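Este site utiliza cookies para melhorar a sua experiência de navegação. Ao continuar, aceita a nossa política de cookies. Aceitar | Configurar

Assunto: Re: [revisao-ficcao] Ponto de vista alternado e datas no manuscrito "Roltis"
De: Hermine Camenzind
Para: lista revisao-ficcao

Boa tarde,

Respondo por pontos à mensagem de ontem, que cito parcialmente:

> Estou a rever a tradução de um romance sentimental com 28 capítulos,
> narrado alternadamente por Alar e Qian. Os capítulos não têm o nome
> do narrador no título. A autora usa o presente para ela e o pretérito
> para ele, mas a tradução uniformizou tudo no pretérito. A editora
> pergunta se basta acrescentar o nome no início de cada capítulo ou se
> é preciso repor os tempos verbais. Há também um problema com as
> cartas: a do capítulo 7 é citada mais tarde com outro texto.
> Alguém tem um procedimento para isto?

1. Tempos verbais. Devem ser repostos. O nome no título resolve a identificação do narrador, mas não resolve a diferença de distância entre as duas vozes, que no original é dada pela gramática. Se Qian narra no presente, o leitor sabe o mesmo que ela. Alar narra depois dos factos e pode antecipar. Com tudo no pretérito, as antecipações dele passam a parecer possíveis também nos capítulos dela, e a separação a meio do livro perde parte do efeito. A nossa edição de Stadden tinha o mesmo defeito e foi corrigida em segundas provas, com custo.

2. Ordem de trabalho. Sugiro separar os capítulos em dois ficheiros, um por narrador, e rever cada ficheiro de seguida. Só depois se volta a intercalar. Ao ler um único narrador, as hesitações de tempo verbal e de tratamento (tu/você) detectam-se muito mais depressa. Convém manter a numeração original dos capítulos no cabeçalho de cada um.

3. Mais-que-perfeito. Ao repor o presente nos capítulos de Qian, o mais-que-perfeito passa em regra a pretérito perfeito simples. "Ele saíra antes de amanhecer" fica "Ele saiu antes de amanhecer". Não fazer substituição automática: nos diálogos e nas recordações encaixadas há casos em que o tempo composto se mantém.
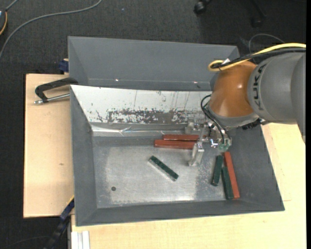 4. Cartas. A versão de referência é a da primeira ocorrência. Nas citações posteriores há duas hipóteses: erro da tradução ou variação deliberada da autora. É preciso confrontar com o original antes de mexer. Em "Roltis" encontrei um caso na página 145 em que a personagem cita a carta de memória e troca o verbo final; no original a troca também existe e é retomada na página 361, na cena da reconciliação. Se alguém a tivesse harmonizado, a cena deixava de fazer sentido. Registem estas variações na folha de estilo com a indicação "manter".

5. Cronologia. O regresso à aldeia é em agosto nos capítulos dela e "no fim da primavera" num dos capítulos dele. Aqui não vejo intenção. Proporia à autora a correção no capítulo dele, por escrito, com as duas passagens lado a lado. Não corrigir sem resposta.

6. Nome do narrador no título. Não me oponho, mas é uma decisão da editora e da autora – não é matéria de revisão. Se for adotado, tem de constar também do índice e dos metadados do livro eletrónico.

Sobre prazos: a reposição dos tempos implica nova leitura integral dos capítulos afetados e deve ser orçamentada à parte. Uma revisão de provas normal não a cobre.

Posso enviar o modelo de folha de estilo que uso para romances com dois narradores. Tem colunas para capítulo, narrador, tempo dominante, forma de tratamento e objetos recorrentes (cartas, anéis, fotografias). Peçam-mo para o endereço individual – a lista rejeita anexos.

Uma dúvida minha, já agora: na cena do cais, o original alterna os narradores dentro do mesmo capítulo, separados apenas por uma linha em branco. Na paginação, quando a linha em branco cai no fundo da página, desaparece. Usam asterisco só nesses casos ou em todas as quebras do livro?

Cumprimentos,
Hermine Camenzind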